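4.2 The open day at Kavholm

The second set of observations comes from the open day held at the Kavholm site on 30 April 2019. Visitors came in through the side entrance and were shown the laundry task first, then the kitchen task. The laundry task was given by Orest Kovalchuk, and Yevdokiia Romaniuk took questions and kept the written notes. In all, 120 visitors signed the book and 53 of them filled in the short form described in Section 3.

The task was handling clothes on a bed with a pair of hand-held grippers (Figure 3). Kovalchuk spoke while he worked, which slowed him down, and we have left these sessions out of the timings in Table 2. Visitors could try the grippers themselves once the talk was over. Most began with a small item – a sock or a flannel – and moved on to larger ones when asked to.

The questions were mainly practical. People wanted to know how hard the fingers press and whether a thin fabric could be damaged. Several asked why a person was doing the work at all if the aim was a robot, and Romaniuk's answer to this was changed after the first group, who had found it too long. The shorter version is given in Appendix B. 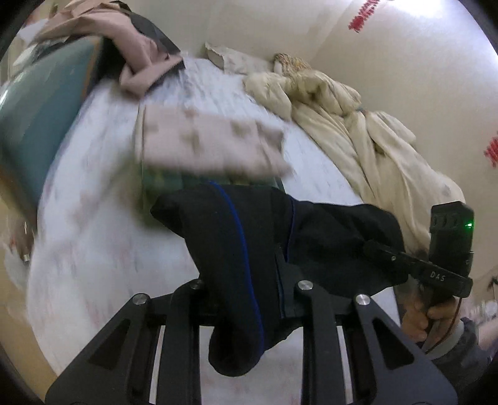
Figure 3. Handling a black garment with blue piping over a bed, using two hand-held grippers.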